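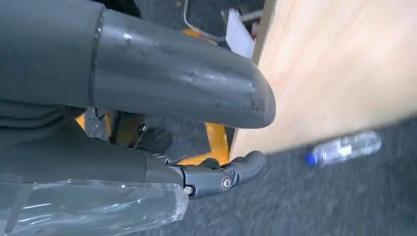 Kerr told me bare boards should never sit against plastic, not even for a weekend, and now I'm second-guessing everything I've done with my shelf wood!

**Yesenia Manríquez**, November 9, 2021

So I bought four light-colored boards for shelves in my laundry room (60 inches long, no finish on them yet) and they've been waiting in the garage while I make up my mind about brackets. I had a big sheet of clear plastic left over from painting, so I draped it over the stack and tucked it under on both ends to keep the dust off. That was in June. Yes, I know.

I pulled the top one out yesterday and it rocks when I lay it flat on the kitchen floor. You can slide a butter knife under one corner, and the side that faced up feels a bit fuzzy? The rest look fine to me but I haven't checked them on the floor. Is the plastic what did it, and can I get the board flat again or is it a goner? I'd really hate to go back to the lumber yard in Esesum, it's a hike and they close early.

---

**Skimolmont**

Could be the plastic, could be the garage, probably a bit of both. When you tuck the sheet in like that the damp gets in and hangs around, and then one face of the board takes up more of it than the other. The fuzzy feel is just the grain coming up. A light pass with fine sandpaper takes care of it.

I'd try this before spending any money:

- Get the boards inside the house where the air is dry, and leave the plastic in the garage.
- Lay them on a flat floor with thin strips of scrap wood between them, so air gets at both faces. Line the strips up one over the other or you'll put a new bend in.
- Stack something heavy on top. I use paint cans and a box of old tile.
- Leave it all alone for 10 days. Don't peek and restack every night like I did the first time.

If it still rocks a little after that, the brackets may pull it down when you screw it in, depending on how thick it is. How thick is it, by the way? You didn't say.

And when you finish them, do both sides and the ends! I only oiled the tops on my closet shelves and they cupped by the next summer.

---

**clorkilov**

just buy the melamine ones, mine are 84 inches and have never moved

---

**Kerr**

Hi Yesenia, I didn't mean to scare you! I leave plastic over my boards when I'm sanding nearby, I just prop it up so it isn't lying right on the wood and I take it off again when I'm done. For longer than that I use an old bedsheet.

Skimolmont's stack is what I'd do too, though I'd sand after it's flat, not before. Check the other boards on the kitchen floor tonight. If one of them is worse than the top one, put it at the bottom of the pile where it gets the most weight.

I've got a bundle of scrap strips you can have, come by whenever.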